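The repair shop sits behind a tile warehouse in Drumwood, and its owner has a low opinion of the word "refurbished." She has sold used office computers for most of her working life. I went in April to ask whether a secondhand desktop is still a smart buy, as every thrift column seems to claim, and I went in doubtful.

"It can be," she said. "Most people buy the wrong one, though."

Her complaint starts with the listings. Sellers write "tested and working," and she wants to know what was tested. "Did it turn on? Fine. Did it stay on all afternoon with something heavy running? They don't say."

I asked about grading. Skelico, the online reseller that ships a lot of machines into town, marks its stock A, B or C. She shrugged. "That's the paint. An A machine has a clean lid. It tells you zip about the drive."

She may have a grudge, of course. Skelico sells a basic tower for $114, and the one nearest her door was tagged $229. I put this to her. She didn't get cross, but she took a while to answer.

"Mine has a new drive and a power supply I'd trust in my own house," she said. "You can get there with theirs. Add $66 for a drive, then your Saturday, then whatever goes wrong."

By my math that still leaves the Skelico machine ahead on cash, and I told her so. "On cash, yes," she said.

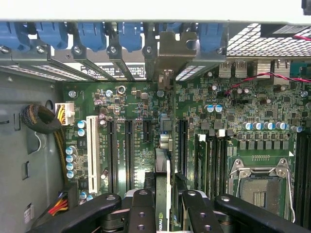

What she does like about old office towers is that you can get into them. She has less patience for the small sealed boxes people now ask for, where the memory may be soldered down and a dead part can mean a dead computer. Her advice is to look up the exact model before paying and find out what can be swapped. Many office brands use their own odd-shaped power supplies, and she says that catches more buyers than anything else.

I also asked about the warranty. Hers runs six months. Jernusano, the chain out by the highway, offers a year, and she thinks that's worth less than it sounds. "Read who pays the shipping," she said. I did, later. The customer pays, both ways.

So is it a smart buy? She thinks so for email, bills and homework, as long as the machine can run a system that still gets updates. I'm less sure. A computer that is 10 years old is a gamble at any price, and a six-month promise covers a small slice of the time you hope to keep it.

"Then buy new," she said, and went to answer the phone — a customer asking if she had anything cheaper.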